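Subject: Re: [workshop-bots] finger pads for the handheld gripper

Gaëtan Bodin wrote in April:

> I'd go straight to silicone on both fingers. Bare blocks are fine for boxes but I don't trust them on anything with a curve. What are you testing on? And did the Atton servo turn up?

Hi Gaëtan, hi all,

Servo's here, yes, and it's on the bench next to the Tessier one waiting for a bracket (my fault, I keep printing it 2 mm too short!). I've left the fingers bare for now and gone for foam sandals, partly to see how far you can get without pads. The heel is the bit I like best, the ridges round the back give the fingers something to bite on. 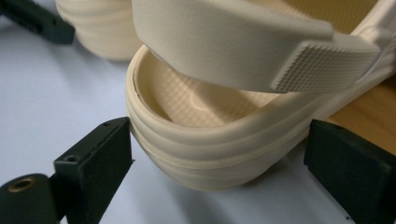 *Coming in on the heel, one finger each side, strap over the top.*

My plan is 20 grabs at the heel and 20 at the strap, bare first, then the same again in silicone. The strap worries me more, it's a wide flat band and I can see it shifting away the moment you nudge it.

Does anyone have a bit of 2 mm silicone sheet going spare? Carnumon only sell it by the roll and I don't need that much in my life. Happy to swap for M3 inserts, I've got a bag of 200.

Cheers,
P.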